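4.2 Flaky tests and the people who rerun them

A flaky test is one that passes and fails on the same code, depending on its mood. Every team we studied had them, and every team had a folk remedy, which was to run the suite again and hope. In the Alov code base the build script did this on the team's behalf, up to 5 times, before it would admit to a failure. The script's author had named the option "patience".

We collected 3000 failing runs from the build servers of Alov, Puvix and Stoleo, ending in March, and replayed each one on a clean machine. The Doherty servers were left out, as their logs are deleted nightly to save space, along with any evidence.

Timing was the most common cause. A test would start a background task, sleep for a fixed number of seconds, and then check a result that was usually there by then. The fix applied in most cases was a longer sleep. One Puvix test had been lengthened 3 times in its history, each commit message more confident than the last - the final one reads "fixed for good". It failed in our replay.

Shared state came next. Two tests would write to the same table, and the outcome depended on which got there first. Test order was stable on the developers' laptops and unstable on the server, so the tests were widely held to be correct and the server to be haunted. 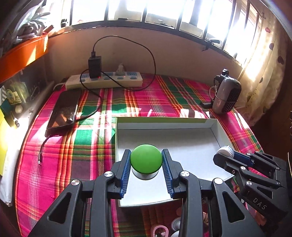
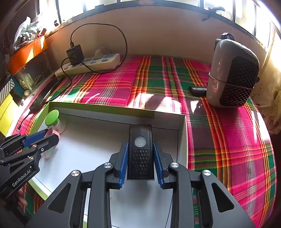

Figure 2. Black hand-held gripper with blue finger pads, closed on a green ball (first) and on a black device with a round button (second).

Rerunning has a cost that the dashboards do not show. A test that passes on its second attempt is reported as green, so a real race condition in the product looks the same as a slow disk. At Stoleo we traced 2 customer defects to tests that had been catching them faithfully for months and being overruled each time. We therefore count a run as failed if any attempt fails, a rule that was unpopular when we presented it to the teams in July 2019. Section 4.3 applies it to the full set of logs.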